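Week 11 notes: Why the line moves the way it does
Intro to Operations, evening section

Okay, so a few of you asked me to write up what I said about waiting lines, since I talked fast and the projector was being moody. These are cleaned up from my own notes. Where I skipped something in class I've put it in here, so please read the whole thing even if you were there.

Start with the bakery. I used Jutover because I stand in line there more than I should. One register, one person ringing people up, and customers who show up whenever they feel like it. Say a customer walks in every 2 minutes on average, and ringing one up takes a bit less than that on average. On paper the cashier keeps up fine. So why is there a line out the door?

Because averages hide the bumps. People don't arrive on a beat. Three come in together, then there's a gap, then a guy orders a birthday cake and wants to talk about the frosting. The cashier can't save up the quiet minutes and spend them later. A gap is lost for good, but a rush piles up and stays piled up until somebody works through it. If you remember one thing from this whole week, make it that one.

Utilization

This is just the share of the time the server is busy. (Server means whoever or whatever does the work - a cashier, a gas pump, a toll booth.) The thing that trips people up is that waiting time does not climb in a straight line as utilization goes up. It stays pretty tame for a long while and then shoots up like crazy near the top. Going from 50 percent busy to a little more than that, customers hardly notice. Going from very busy to very, very busy, they notice a lot!

We drew the curve on the board. Draw it again yourself without looking. If yours is a straight line, come see me.

Little's Law

I love this one. The average number of people in the system equals the rate they arrive times the average time they spend there. You don't need to know how the line is organized or what order people get served in. It works for the whole store, or only the line, or only the register, as long as you're careful to use the same boundary for all three numbers and the place isn't steadily filling up or emptying out.

The one we did in class: the Waverar branch library had 1,342 books out on loan on average, and people borrowed 200 books a week. How long does a book stay out? Divide the first by the second and you get 6.71 weeks. We never followed a single book around to find that out. Several of you multiplied, which gives you an answer with so many weeks in it that you should have gotten suspicious. Check your units, please. Weeks have to come out as weeks.

One line or many?

Remember the argument we had over this? The grocery store way is a line for each register. The bank way is one line that feeds every window. With the same number of people working, the single line usually wins on average wait, mostly due to the fact that no register sits idle while somebody waits at another one. It also feels fairer, and nobody who came in after you gets out before you've even reached a window.

But there are costs. A single line looks scary long from the door, so some people turn around and leave (that's called balking, and it is on the final). And there's the walk from the front of the line to the open window, which adds up in a big room. The Oneck ferry terminal went back to separate lines partly for that.

Steps in a row

Last topic, and we rushed it. When work passes through one step after another, the slowest step sets the pace for everything. Speeding up any other step just makes a bigger pile in front of the slow one, or more idle time after it.

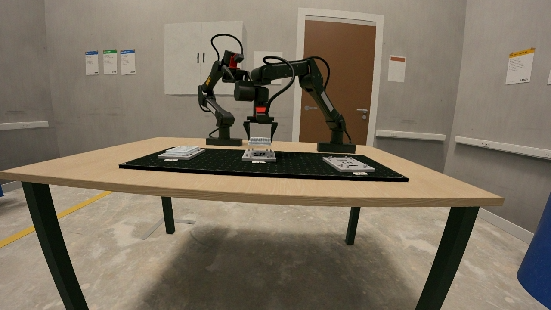 Two arms over a single table.
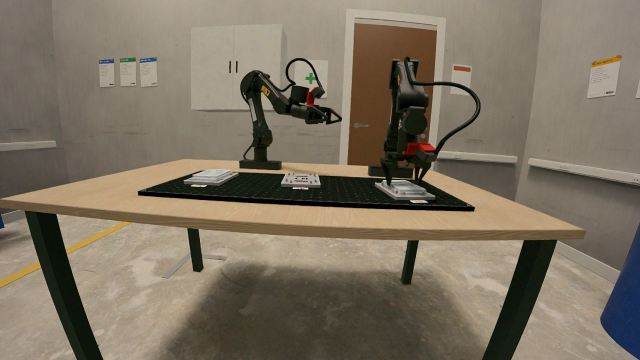

Room between steps matters too. If there's no space to set anything down, a fast step has to stop and wait for the slow one, and then a hiccup anywhere spreads to everybody. A little space soaks up the hiccups. Too much and you get piles of half-finished stuff that hide the problem, and by Little's Law every item takes longer to get through. My own kitchen counter is a fine case study here.

For next time, read the Ramasamy packet up to the part on appointment scheduling. Then go stand in a real line, write down when people arrive and when they leave, and test Little's Law on it. Coffee shops are good for this. Due December 12, 2021, on paper, and show your units.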